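Teleop notes: teaching the arm to turn pages

Quick writeup before I forget all of it. People keep asking how we record the page turning demos on the Candorska arm, so, what works for me. Not polished. If you've done cup stacking or towel folding with the leader handles you know most of this already, skip to the part on the pinch.

What you need

– follower arm with the two finger gripper, wrist camera fitted
– leader arm, clamped. Really clamped, it creeps
– foot pedal for start/stop
– a few paperbacks, different thickness. Old ones are easier, spine has given up
– something to hold the book open or half upright
– a lamp you can move

Don't bother with hardcovers at first. The cover is heavy and springs back at you and you'll spend the whole evening chasing it.

Before you record

Home both arms. Then check the leader and follower agree, wrist joint especially. Ours drifts. If the follower is off by even a little you will compensate with your hand without noticing, and then the policy learns your compensation. Bad time.

Open the gripper all the way, close it all the way, watch the number. Should come back to the same place both times. If not, redo the calibration. Takes 2 minutes.

Clean the fingertips. Paper dust makes them slick. Damp cloth, let them dry, go.

Light. This one bites everybody. White paper close to a wrist camera blows out really fast, and then there is no page edge for the network to look at. Lock exposure if your driver lets you (Eritz driver: set it manual, then restart the stream, otherwise it silently goes back to auto). Some blown out paper is fine. I don't throw an episode away for it as long as the edge of the page being grabbed is still readable.

Leave the background messy. Bags, cloth, whatever is lying there. Move it between batches.

The pinch

Slow approach. Come in from the open side with the gripper maybe half closed, one finger in front of the page and one behind. Do not try to pick a page off a flat stack, that's a different skill and we record it as a different task.

Start with a page that's already loose or curling. Much easier to get a finger behind. Once you have a good batch of those, move to pages that lie closer to the block.

Steps, the way I do it:

1. Pedal down. Wait one breath with the arm still.
2. Bring the wrist up until you see both fingertips and the page edge in the wrist view.
3. Slide one finger behind the page. Small moves. If the page bends away, stop and let it come back, don't chase.
4. Close. Gently. Squeeze hard and it creases and that page is done for the day.
5. Lift a little, then arc over toward the other side. Think wide curve – a straight pull tears it.
6. Open, back off along the way you came.
7. Arm still again, pedal up.

Drive from the wrist view and not by looking over at the arm. I know, it's slower. But the camera is what the policy gets. If you dodge the spine using something only you can see, the robot has no chance of copying it.

Mistakes: keep the small ones. A missed pinch and a second try is useful data, it learns to recover. Dump the episode if the book falls over, if you grab a clump of pages, or if you stopped to scratch your nose halfway thru.

How many

First usable policy came out of 68 demos on a single book. It did that book and not much else. Added more books, different print, different languages, layouts running every which way, and it got a lot less picky. The full set is at 3614 episodes now, which sounds like a lot, but they're short. Over 6 seconds and I'm usually fumbling.

Swap the book often. Swap the angle even more often. Rotate it a bit, tip it back, move it toward the gripper. Same pose every time and the thing just memorizes the pose.

Labels

Keep the task string boring. "turn one page" and that's it. Fedir Vakulenko wrote a script that checks for typos in the strings, after I managed to log most of April as "trun one page". It lives in the Utbridge repo under tools. Run it before you upload, not after.

Checking

Play back a handful from each batch at double speed. Look for:

– dropped frames (jumpy fingers)
– gripper value flat the whole episode = cable
– page edge hidden behind a finger during the whole approach. Change your angle next time
– long dead time at either end. Trim it

Replay one on the real arm too, same book in the same spot. If the replay is way off, the problem is calibration and more demos won't fix it.

Common trouble

Grabs several pages: your finger is going in too deep. Back it off, aim for the corner.

Page slips out on the arc: dirty tips, or you opened early. Check the gripper trace.

Wrist shakes: you're holding the leader too tight. Rest your elbow. Take a break.

Still to write up: the Ostapchuk fingertips, softer, grippier, wear out fast. Later. 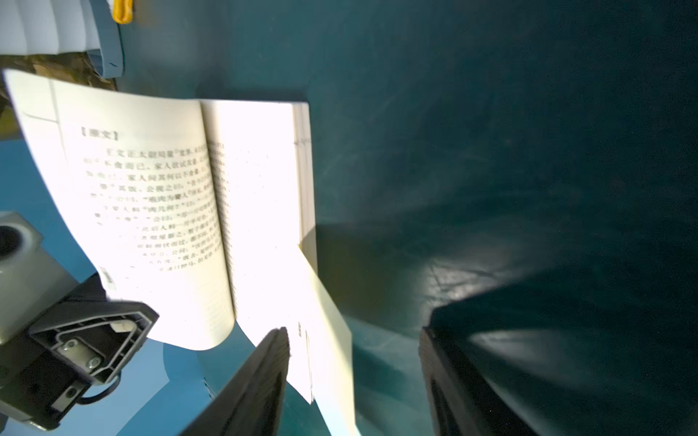 Wrist camera view: open paperback, loose page curling out by the fingers.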